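March 7, 2019

24 comments · 6 shares

Back on the feeder cell after a fortnight of doing nothing but cable chain. Shed to myself until four, then Marius Ardeleanu came in to use the lathe.

The real arm is still in its crate at the Lavthorpe workshop and stays there until the bench is bolted down, so all of tonight was in Ditar. I rebuilt the cell model from the tape measurements. The previous version had the arm pedestal square to the feeder, copied from the supplier's drawing, and the wrist ran into its own limit every time it came back from the bin. Swapped to the wedge mount. With the base tilted, joint 4 sits near the middle of its travel over the feeder and the bin is reachable without the elbow flipping. I should have modelled the wedge in August when Lizelle first sketched it on the back of the timber invoice.

Pick point is now set from the hub centre, with Z taken off the top of the part. Approach height is 109 mm above that. I tried coming in lower to save time and the fingertips crossed the feeder wall on the diagonal. Raised it again, added an intermediate waypoint, lost a bit of cycle time. I can live with it.

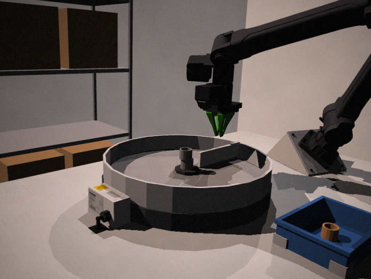 The collision meshes were the slow part of the evening. The feeder wall came in as one convex hull, so as far as the solver was concerned the thing was a solid puck and any part placed inside it was fired out through the ceiling. Split the wall into flat segments, gave the floor its own mesh, gave the hub its own mesh. Parts now stay where they are put. The guide plate needed the same treatment and I also thickened it. At the original thickness, parts went straight through it at anything above a crawl.

Friction is still a guess. I have one value for part on feeder floor and another for part on finger, both adjusted until the motion looked plausible, which is no way to get a friction coefficient. Lizelle Rampersad has a tilt board at home and has offered to measure a printed bushing on painted steel and on the finger rubber. Note to self: send her both colours of filament, in case the surface differs. The orange prints feel slicker to me but I have not tested it.

Ran the pick and place loop for 3,000 steps with logging on. Observations:

- Grip closes cleanly if the part is upright. A part lying on its side gets pinched at one end and swings.
- Release into the bin is better from just over the floor of the bin. From higher up the part tips on landing more often than not.
- Joint 2 torque peaks on the lift out of the feeder, at up to 80 per cent of rated. Too close for my liking with the real gripper, which is heavier than the model. Need to weigh it and correct the mass.
- The logger writes timestamps in wall time instead of sim time. Fixed.

Marius looked over my shoulder for a while and asked why I was not just using a gravity chute. Fair question. The chute we had on the old rig jammed whenever two bushings overlapped at the throat, and he was the one poking them through with a knitting needle. He conceded the point and went back to his facing cut. Later he suggested putting a chamfer on the leading edge of the guide plate so that parts ride along it and don't catch on the corner. I have added that to the list. It is a five-minute change in the model and probably an hour on the real plate, given the state of our files.

After tea I moved on to the second camera position. The sorting routine (Sandu, the Python one, version with the colour threshold) needs to tell orange from grey with the arm's own shadow across the work area, and the default lighting was too kind. I dropped the fill light and moved the main one until the shadows were hard. The threshold held for orange. Grey is harder. A grey part standing on a grey surface in shadow gives a patchy outline, and the centroid wanders by several pixels from one render to the next. Options are a lighter liner for the floor or using depth for the grey ones. I lean towards the liner. It is cheap, and it can be tested in the real feeder with contact film.

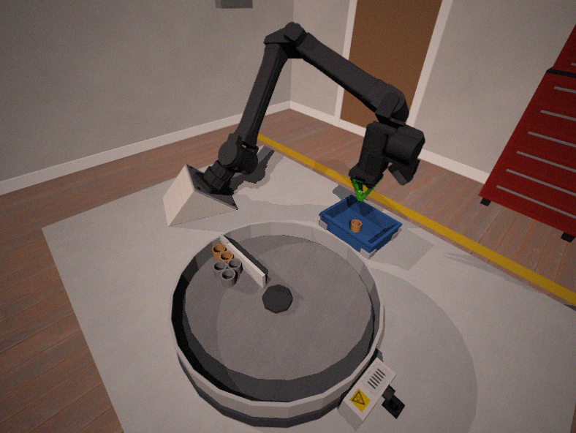 Gripper over the blue bin with an orange part on the bin floor, more parts grouped by the white bar.

Grouped parts remain unsolved. When they stand close together there is no room for a finger on either side, and the planner picks whichever one scores highest and shoves its neighbour. For now I have told it to refuse any target with less than 8 mm clearance, which means it sometimes refuses everything and sits there. A short jog of the feeder should separate them. I have not written that yet.

Utinby replied about the gripper adaptor plate. They have it in stock but the hole pattern is the older one, so either I slot the holes or wait for the next batch. Will slot them.

Still to do:
- weigh the gripper, update mass and centre of gravity
- chamfer on the guide plate
- jog routine
- controller box clearance: check the cable bend radius at the connector before fixing the bench position
- return Lizelle's calipers

Saved the cell file, backed it up to the workshop drive, shut down at half past ten.

24 comments · 6 shares

Related entries
Cable chain, part two
Wedge mount: drawing and cut list
Why the chute came off the old rig
Slotting an adaptor plate by hand
Setting up Ditar on the shed computer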